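Service Writer (Front Counter), Full Time
Dela Peña Auto Service, Dosterbridge
Posted Dec 20, 2018

We fix cars. We have been fixing them on Rarano Street for 20 years, in a building that used to sell pianos, and we need somebody to stand at the front and talk to the people who own them.
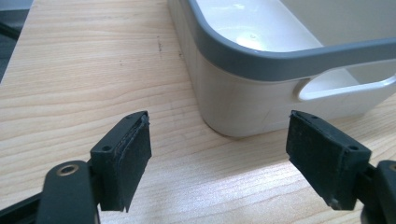
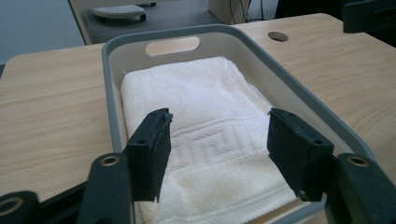
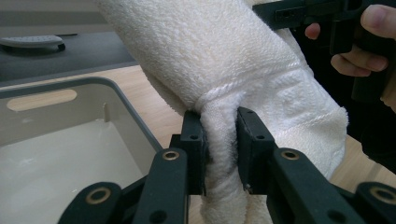
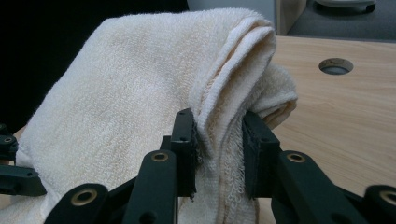 Towel and wooden tabletop, last three pictures.

The job

A service writer is the person between the customer and the lift. The customer says "it makes a noise." You find out what kind of noise, at what speed, with the heat on or off, and whether it started before or after the brother-in-law had a look at it. Then you write that down in words a technician can use. "Customer states noise" is not a repair order. We have a drawer full of those from an earlier era and we don't need more.

After that the technician finds out what is wrong, you build the estimate, and you call the customer. This call is most of the job. Sometimes it is a $84 call and everyone is delighted. Sometimes it is a $3,000 call about a transmission in a car that is worth less than the transmission, and you have to say the number out loud in a normal voice and then stop talking. People who can't stop talking end up giving away the labor.

You will also:

Open the counter at 7:30 and take in the early drop-offs, including the keys people push through the mail slot with no name on them.

Schedule the work so that five brake jobs don't land on the same morning. Ariel Manalo runs the shop floor and will tell you what the bays can handle. Believe him.

Order parts, chase parts, send back the wrong parts. Maltier, our main supplier, delivers twice a day in good weather and has its own definition of good weather.

Keep the maintenance reminders going out. We service to the manufacturer's schedule, and a lot of our regulars count on us to remember the coolant and the brake fluid for them.

Take payment, explain the invoice line by line if asked, and hand over the keys to the correct car. (Two silver sedans, same model, one very long afternoon. Ask Ariel.)

File warranty and service contract claims. This involves hold music. You may bring a book.

What you need

At least two years at a service counter, a parts counter, or somewhere else where people came to you annoyed and left less so. We once hired from a hotel front desk and it went very well until she moved to Oregon.

A working knowledge of cars. You don't have to be able to rebuild an engine. You should know what a control arm does and why a customer might not want to put off replacing a bad one.

A valid driver's license and a clean enough record for our insurance carrier. You will be moving customer cars around a lot that was laid out by someone who sold pianos. Being able to drive a stick helps a great deal.

Comfort with a computer. Our shop management software is fine. It is slow in the mornings and it likes to log you out while you are on the phone, but it's fine.

Legible handwriting, for when the software is doing that.

Spanish or Tagalog is a plus and gets used every day.

What we don't need

A closer. We don't pay commission on this job and we don't sell flushes to people whose fluid is clean. If your last shop had a leaderboard in the break room, you may find us restful or you may be bored silly. Better to figure that out before you apply.

Also no need for a "rock star." The last one played the radio at a volume that made it hard to hear wheel bearings.

Pay and hours

$736 a week to start, with a review at six months. Overtime is paid as overtime. You get health insurance after 60 days (we cover most of your premium and part of a dependent's), two weeks of paid vacation the first year, sick days you are expected to use when sick, and your own car worked on at parts cost, provided you don't bring it in the week before a holiday like everybody else.

Hours are 7:30 to 5:00 with an hour for lunch, five days a week. We rotate the short weekend shift among the counter staff, and whoever works it gets a weekday off. We close for the last week of December, so if you apply then, expect silence. It isn't personal.

Shirts are supplied. They are brown. We have had several meetings on the subject and they are still brown.

About the shop

There are eleven of us, counting the bookkeeper, who would rather not be counted. We have six bays, an alignment rack, and a waiting room with decent chairs and terrible coffee. We work on most makes, gas and hybrid, and a handful of small delivery trucks for businesses in town. We don't do body work or glass. You will explain this daily.

Most of our technicians have been here long enough to have opinions about each other's lunch. New people get teased a little and helped a lot. You would spend your first two weeks beside Felicidad Lacson, who has run the counter since we moved in and is cutting back to three days because, in her words, she has grandchildren and knees. She will teach you the customers. There is a list of who wants a text, who wants a call, and who wants to be told in person while looking at the old part. Learn the list.

How to apply

Come by the counter with a résumé, or mail one to Dela Peña Auto Service, Attn: Felicidad Lacson, Rarano Street, Dosterbridge. Mid-afternoon is the best time to stop in. Between 7:30 and 9:00 you will be handed a clipboard and asked what's wrong with your vehicle.

Along with the résumé, please give us one paragraph on this: a customer was quoted for front brakes, and the technician has now found a leaking rear wheel cylinder. The customer is at work and has asked not to be bothered. What do you do? There are a few good answers. "Fix it and surprise them" isn't among them.

We read everything that comes in. If you look like a fit, Felicidad will call to set up a talk, and then a paid half day at the counter so both sides can see what they're getting into. We'll ask for two references and we do call them.

We hire without regard to race, color, religion, sex, national origin, age, disability, veteran status, or what you drive. The parking spot by the dumpster goes to the newest hire.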